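Doris Play Kitchen Assortment, mixed box
Sold by Drillow, packed in our warehouse in Akomov
Article group: Role play / Kitchen and food
Availability: in stock

The Doris assortment is a box of play food and small kitchen things for children's rooms, day nurseries, waiting rooms and speech therapy practices. We put it together for customers who already have a table or a shelf and do not wish to buy a complete play kitchen with stove, sink and cupboard. It can be laid out on any flat surface, and when the playing is finished, everything goes back in one box.

One box contains 78 pieces. The weight without the carton is 1,775 grams, so an adult can lift it with one hand, and an older child can also carry it without help.

Soft pieces

A part of every box is made of fabric. These are the pieces that small children take first, and they make no noise when they fall on the floor. You will receive bottles, bread and some vegetables. The bottles come from several makers and for this reason they do not match each other in size. We select the ones where the label is stitched and not printed or glued, as in our experience a glued label is the first thing that a child removes.
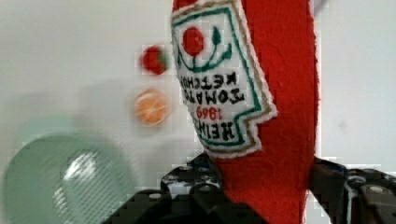
Plush ketchup bottle, embroidered Heinz label with tomato and leaf.

Which bottles are in your box depends on the stock of the week. If you need one particular bottle, please write it in the comment field of the order and we will look if we have it. We cannot promise it.

Fruit and vegetables

The fruits are close to natural shapes, so that a child can name them without help. There are strawberries with the green top, citrus slices, and a banana with the peel open, which is very much liked for the word "peel" in language lessons. Strawberries are always more than one in a box, as they are the pieces that get lost most often.

Dishes and devices

The dishes are plates, mugs, bowls and an oval colander with small holes. Colors are calm: green, gray, lavender. The toaster oven is offered separately and must be added to the basket by itself. Many customers take it together with the box, and the two parcels are then sent together for one delivery cost.

How to lay it out

For a group of three or four children we recommend that you do not empty the full box. Take one large plate, one mug, the colander and a few fruits, and leave free space between them. A child who sees less on the table begins sooner to cook, to serve and to ask for things. Other pieces can be added after a while, for example one bottle and the bread.

A light table is the best for this. The strong colors of the fruits are easy to find on it, also for children with weaker sight.
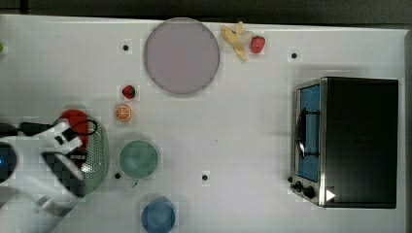
One of our customers wrote to us that she had put out all of it on the first day and the children only threw it in a pile, and that since she gives them one plate and four foods, they play restaurant until lunch. She would like to have a second colander in the box, because there is always a quarrel about it.

We have passed this wish to our purchasing. Until then, the colander can be ordered as a single piece (see Spare pieces).

Care

Fabric pieces: wash by hand in lukewarm water with a mild soap, press out, dry lying flat. Please do not use the dryer, the filling becomes lumpy.
Hard pieces: wipe with a damp cloth. Do not leave them in water overnight.
Box: keep dry. The lid closes only when the plates are at the bottom.

Spare pieces

Fruits, mugs, plates and the colander can be bought again one by one. The smallest order for spare pieces is 10 pieces, mixed as you like. Fabric bottles are not sold as spare pieces.

Delivery

We send on working days from Akomov. Nurseries and schools can pay by invoice. Pick-up is possible at our shop in Voicu, please call before you come, as only a small stock is kept there.

The next edition of the box is planned for November. It will have the same dishes and a few new vegetables, and all spare pieces will fit both editions.

Page last changed: May 2020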